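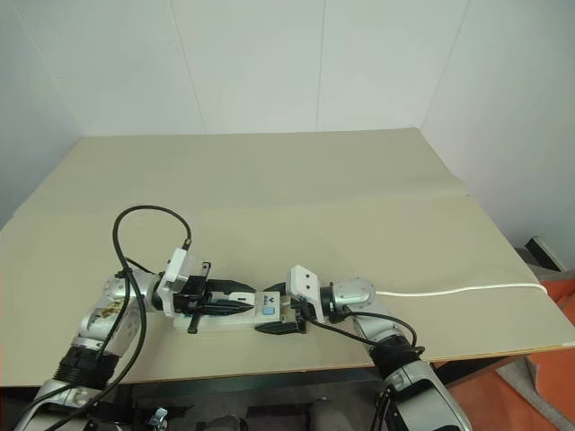 電源タップの個別スイッチは必要か

オフィスや家庭の電源まわりについて書かれた記事では、個別スイッチ付きの電源タップが無条件に推奨されることが多い。差込口ごとにスイッチがあれば待機電力を細かく切れる、というのが主な論拠である。筆者はこの推奨に同意しない。机上で使う三口から四口程度のタップについては、本体に一括スイッチがひとつあれば足り、個別スイッチはむしろ選定理由から外すべきだと考えている。

前提を整理しておく。ここで扱うのは、机の天板の上、または天板の直下に置き、人の手が日常的に届くタップである。サーバーラック内の配電ユニットや、家具の裏に固定して数年触らないタップは対象にしない。用途が違えば、要求される操作性も保守の考え方も異なる。

個別スイッチの第一の問題は接点の数である。機械式スイッチは接点を持ち、接点は開閉のたびに少しずつ消耗する。四口のタップに個別スイッチを付ければ、通電経路に四つの可動接点が加わる。一括スイッチなら一つで済む。故障しうる箇所は少ないほうがよいという、設計上ごく当たり前の話であるが、製品比較の表ではスイッチの数が多いほうに丸が付く。

第二の問題は状態の把握である。プラグの形状や向きによっては、隣のスイッチがプラグの胴体で隠れる。隠れたスイッチは、入っているのか切れているのか目で確認できない。ドレトントン社の総務部門で机上設備を担当していた頃、「モニターがつかない」という問い合わせを受けて見に行くと、個別スイッチが何かの拍子に切れていただけ、という例が繰り返しあった。担当期間中に残した記録では21件がこれに該当する。同じ期間の、一括スイッチ式のタップに起因する問い合わせは2件だった。設置数も使用条件も揃えていないので、この数字から故障率を論じることはできない。ただ、問い合わせに対応する側の手間という観点では、差は明らかだった。

第三に、節電効果の見積もりが甘い。机上のタップにつながる機器のうち、個別に切って意味のあるものがどれだけあるか。充電器とモニターとスタンドライトであれば、席を立つときには全部切ってよい。一つだけ通電を続けたい機器があるなら、それは壁のコンセントに直接差すか、別系統のタップに移すのが筋である。混在させておいてスイッチで仕分けるのは、配線計画の不備を部品で補っているにすぎない。
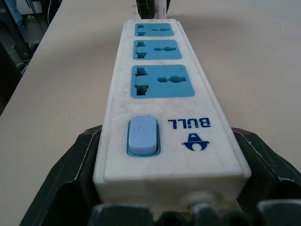
差込口の形状についても触れておきたい。複数規格のプラグを受ける、いわゆるマルチ形の差込口は、海外製の機器が混じる職場では便利である。変換アダプターを挟まずに済むため、接続箇所が一段減り、タップ上でプラグが不安定に突き出すことも少ない。変換アダプターの紛失と再購入にかかる費用も無視できない。

一方で、マルチ形は開口が大きくなりやすい。刃を保持する力は専用形状の差込口に比べてばらつきが出やすく、差し込んだプラグを軽く揺らすとわずかに動くことがある。動くこと自体が直ちに不良を意味するわけではないが、頻繁に抜き差しする差込口では保持力の低下を定期的に見るべきである。また、形が合って差さることと、電圧が合っていることは別の問題である。機器側の定格表示を確認しないまま差す人は、筆者の経験では決して少なくない。マルチ形を職場に入れるなら、タップの側面に供給電圧を記したラベルを貼るところまでを一つの作業とするのがよい。

スイッチの位置にも優劣がある。筆者が支持するのは、電源コードの引き出し側、つまり差込口の列の手前にスイッチを置く配置である。差込口の間にスイッチが挟まる配置では、前述のとおりプラグに隠れる。列の外に出してあれば、どのプラグを差しても操作面は空いている。色も差込口の周囲と区別できれば望ましいが、これは位置に比べれば二次的な要素である。押し間違いは、色よりも配置に左右される。

反論も紹介しておく。元同僚のマードー・マクリーシュ(Murdo MacLeish)は、一括スイッチは「誤操作の影響範囲が広い」と主張していた。一度の誤操作で全機器が落ちるのだから、デスクトップ機を使う職場では個別式のほうが安全だという論である。これには一理ある。ただし対策はスイッチの数を増やすことではなく、落ちて困る機器を手の届くタップにつながないことだと筆者は考える。ノート機が主体の机であれば、影響はさらに小さい。この点で彼とは最後まで意見が合わなかった。

価格差についても述べる。ワンナスリという地元の資材店で今年5月に見たところ、同じ口数の一括スイッチ式と個別スイッチ式とで、約1,000円の開きがあった。高いほうは2,190円である。一台なら誤差の範囲だが、部署単位で揃えるとなれば相応の額になる。その差額は、コードの長さの選択に回したほうが効く。短すぎるコードを延長タップで継ぎ足すのは、多くの職場で禁止されているにもかかわらず、実際には最もよく見る使い方だからである。

置き方は単純でよい。天板の上に置くなら、コードは机の端から一方向に逃がし、途中で折り返さない。タップ本体は書類や布の下に入れない。白い筐体は汚れが目立つが、目立つことは点検の上では利点である。黒い筐体では変色や埃の堆積を見落としやすい。汚れは電源プラグを壁から抜いた状態で、乾いた布で拭き取る。差込口の内部に綿棒を入れる人がいるが、繊維が残るため勧めない。

交換時期については、外観に異常がなくても使用開始年を本体に書いておき、年数で区切るのが管理しやすい。個別スイッチの有無で迷っている担当者には、まず現在の机上で何がつながっているかを書き出し、同時に切ってよい機器とそうでない機器を分けることを勧める。分けた結果が一列に収まるなら、スイッチはひとつでよい。収まらない場合に見直すのは、壁側の口数と机の配置である。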